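Clakovby moves cloth-handling lessons to remote control

2021-06-14

Clakovby has dropped hand guiding as the main way of teaching its two-arm bench cells and will record all new cloth tasks by remote control. The change covers the bag-packing work the company does with Mesel, a textile rental firm, and takes effect with the next set of recordings.

Under the old method, an operator took hold of the arm, with the motors set to offer little resistance, and pushed it through the task while the joint positions were logged. Under the new one, the operator sits at a desk and moves a pair of small leader arms. The arms in the cell copy the motion, joint for joint.

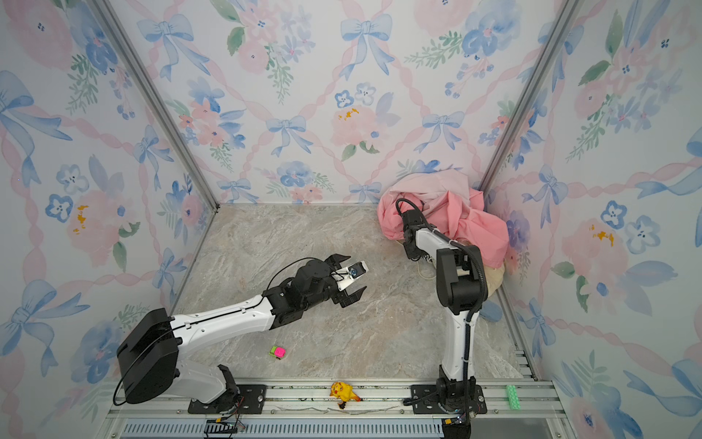
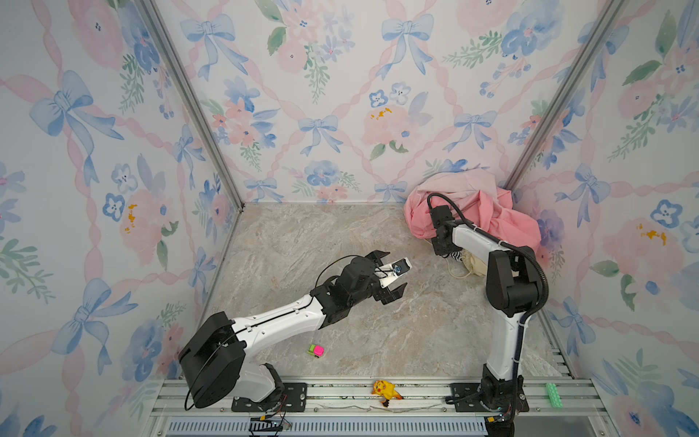

Both views: the two-arm cell, with the right gripper in the pink cloth at the back of the floor.

Hand guiding works well enough for rigid parts, according to Barrios, which has used it for years on a fixture-loading line, and the company would not give it up there. A bracket stays where it is put, Barrios said, and an operator who is standing in the way of a sensor for a moment does little harm. Cloth is a different matter in its view, but it questioned whether remote control is worth the slower start. New operators on its own trial setup needed 11 sessions before their recordings were fit to use, against four for hand guiding.

Clakovby does not dispute that the start is slower. Its argument rests on what ends up in the recording. When a person guides an arm by hand, the person's own hands and sleeves are in the camera images for much of the task. A control policy trained on those images learns from a view it will never have when it runs alone. With remote control, the images made during the lesson and the images made during the run are of the same kind.

The second argument concerns the two arms. One operator can hand-guide a single arm with some precision. Guiding two at once means one hand on each, and the timing between them suffers. Most of the Mesel work needs both: one gripper holds an edge of the fabric or the mouth of a bag while the other pushes or pulls. In the earlier recordings the company either used two operators, who had to talk each other through the motion, or recorded the arms one after the other and joined the tracks later. The joined tracks were rarely usable for soft goods, where the cloth has settled differently by the time the second arm moves.

The drawback is touch. An operator pushing an arm by hand feels the fabric catch. At the desk there is no force feedback in the current version, so the operator has to judge the grip by eye and from the motor current, which is shown as a bar on the screen. Clakovby said that pulling too hard is the most common fault in a beginner's recordings, followed by closing the gripper short of the cloth. A software limit now stops the arm when the current stays above a set value. The limit is coarse – it cannot tell a snagged seam from a heavy towel – and operators can raise it for a single recording but have to enter a note when they do.

A lesson in the new format lasts roughly 33 seconds on the simplest task, which is lifting a heaped cloth clear of a bag and laying it to one side. Each is recorded from a new starting position. The operator drops the cloth by hand before every take and is told not to arrange it. Takes in which the cloth falls nearly flat are kept too, although they are easier, so that the training set reflects what the arms will find.

Failed takes used to be deleted. They are now kept and labeled if the operator recovers the task within the same take, for example by letting go of a bad fold and grasping again. Clakovby considers these recoveries the most useful part of the data and has asked operators not to hurry through them. Takes that end without a recovery are stored separately and are not used for training at present.

The leader arms come from Folirell, which also supplies the joint encoders. Folirell has changed the grip on the leader arm since the first delivery, after operators reported that the trigger was stiff and that their fingers tired before the end of a shift. The new trigger has a lighter spring and a longer travel, and small gripper openings are easier to hold. Sessions at the desk are capped at two hours, with a break in the middle.

Hand guiding will remain available on all eight of the cells now in service. Clakovby plans to use it for setting rest positions, for checking the reach after an arm has been taken off its mounting plate, and for short corrections when a trained motion ends slightly off target. Recordings made by hand before the change will be kept in the archive under a separate label and can be added to a training run on request.

A version of the desk with force feedback is in development. Clakovby expects to have it running on one cell by January and has not decided whether the existing desks will be converted. Mesel will receive the first policies trained only on remote-control recordings later this year, for use on unfolded items only. Folding is not part of the present agreement.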